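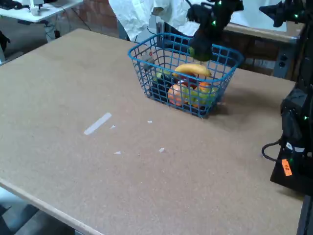 What goes on top in a basket of fruit?

The banana goes on top, because it is too long to lie flat underneath anything else.

This was the first thing Forough Ranjbar learned at Jedusham Home, and she learned it from a binder. The binder had 46 pages and was called Fruit. There was another binder called Towels, but she was told she wasn't ready for it.

Jedusham sold kitchens. It sold them in a showroom beside the highway, where couples came on weekends to open drawers and stop speaking to each other. Every kitchen on the floor needed fruit, and the fruit was plastic, and the person in charge of it was Tiziana Marchetti, who had been there since the days of wax.

"Wax had weight," Tiziana said. "You could hit a man with a wax pear."

"Did you?"

"I worked in bathrooms then. It was soap."

Forough had a degree in textile conservation and a loan to go with it. She had expected to be bored by fruit, and for most of a morning she was. Then Tiziana handed her a blue wire basket and told her to fill it, and came back and looked at it for a long while with her coat on.

"Who lives here?" Tiziana said.

"Where?"

"In the kitchen where this basket is. Who are they?"

Forough looked at her basket. She had put the grapes on the banana. "I don't know. A family?"

"A family that's moving out," said Tiziana, and tipped everything onto the table.
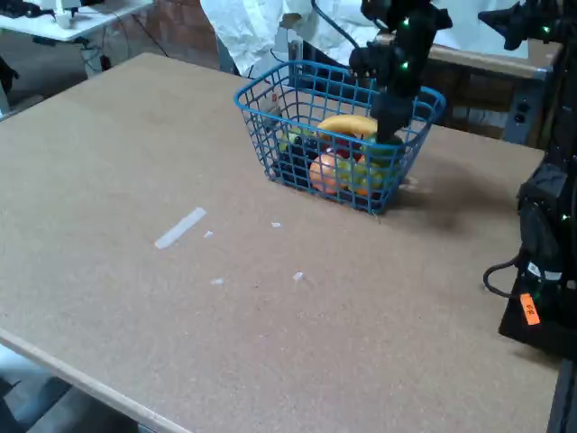

The blue basket, with grapes at both ends.

They did it again after lunch. Purple grapes to the left, green grapes to the right, the peach low down against the wire where it could look soft. The apple was a matter of opinion. The binder said an apple should be "glimpsed." Tiziana thought the binder had been written by someone going through a divorce, but she agreed about the apple.

The trouble began when head office bought a smaller firm named Giltura, which also sold kitchens and had its own views on fruit. Giltura used lemons. A bowl of lemons, nothing else, on every counter in every branch. Giltura's people sent over a presentation with a photograph of some lemons on the first page and the word Clarity on the second.

"Who buys that many lemons?" Forough asked.

"Someone with a fish," Tiziana said. "A very large fish, and no friends."

She wrote this down, more or less, and sent it to head office, who replied that a decision would be made in February and that in the meantime both sides should stay curious. Tiziana printed the reply and filed it in the Fruit binder, which made 47 pages, and then she took out the page on pineapples so it would go back to 46. Jedusham hadn't stocked a pineapple in years. There had been an incident with a toddler and a hat.

Forough found that she had started to care, and was annoyed about it. She began looking into baskets in other people's homes. Her sister kept car keys in hers, and one onion. Her dentist had a bowl of real pears in the waiting room that were so badly stacked she moved two of them while he was getting the X-rays. She didn't mention this at work, but she suspected Tiziana would have moved three.

A man from Giltura came to visit the showroom. He had nice shoes and he walked through the model kitchens with his hands behind him, like a duke at a hospital. At the Minja, which was the mid-priced kitchen with the soft-close doors, he stopped in front of the blue basket.

"It's very full," he said.

"They have children," said Forough.

"Who do?"

"The people who live here." She heard herself saying it and went on anyway. "She buys the grapes. Both colors, because the kids won't agree. He buys the bananas and then there's always one left and it sits on top until somebody makes a fuss about it."
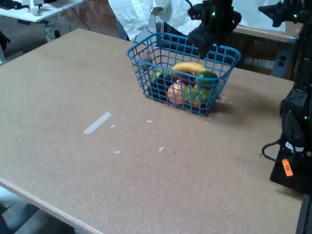
The man from Giltura considered this. "And the peach?"

"The peach was a mistake," Forough said. "It's hard as a rock. They're all being polite about the peach."

Behind him Tiziana had picked up a dish towel and was folding it in thirds, then in thirds again, with enormous attention.

"We find," he said, "that lemons don't raise these questions."

"I'm sure they don't," said Tiziana.

He made a note. He opened a drawer, watched it close itself, and opened it again, as everybody did. Then he asked how much the basket was, with the fruit in, and Forough told him it wasn't for sale, and he asked what it would be if it were.

"A hundred and fifty-two dollars," said Tiziana, who had never in her life discussed the price of fruit.

He said that seemed like a lot for plastic. He said it twice. Then he said his wife always bought both colors too, and went to find the restroom.

Tiziana put the towel down on the counter and squared it with the edge.

"Come in early tomorrow," she said. "I'll show you the other binder."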